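Chapter 4
Selling Jewelry: Metals, Marks and Prices

By the end of this chapter you should be able to read a fineness mark, explain the difference between solid, filled and plated metal, and work out the metal value of a simple piece.

4.1 Why the metal comes first

Most customers choose a piece by its look. The price, however, usually starts with the metal. Two bracelets can share a design and a color and still sell for very different amounts. A shop assistant who cannot explain the gap will often lose the sale.

Pure silver is soft and bends easily, so it is mixed with other metals, most often copper. The mixture is called an alloy. Sterling silver contains 925 parts silver in every 1,000, and many pieces carry the number 925 for this reason. The mark gives the silver content only. It does not give the weight or the quality of the work.

Plated pieces have a thin layer of precious metal over a base metal such as brass. The layer wears through in time, first at clasps and edges. Filled pieces have a thicker layer bonded to the base and generally last longer.
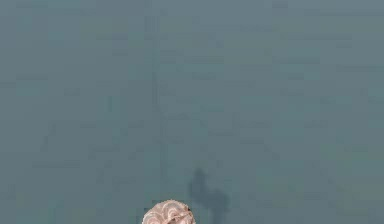
4.2 From metal value to shop price

Throughout this chapter we follow Nornier, a small workshop that supplies two retailers, Moradi and Weltenora. In August, Nornier made 3000 silver bangles for the two shops. Of these, 2805 passed inspection and the rest were melted down for reuse. Moradi took 1502 of the finished bangles and Weltenora took the remainder.

Each bangle weighs 30 grams. To find the weight of pure silver in one bangle, multiply the total weight by the fineness:

30 x 0.925 = 27.75 grams

Multiply this result by the price of silver per gram to get the metal value. Labor, packaging, shipping and the retailer's markup are then added. Section 4.3 takes these costs in order, beginning with labor.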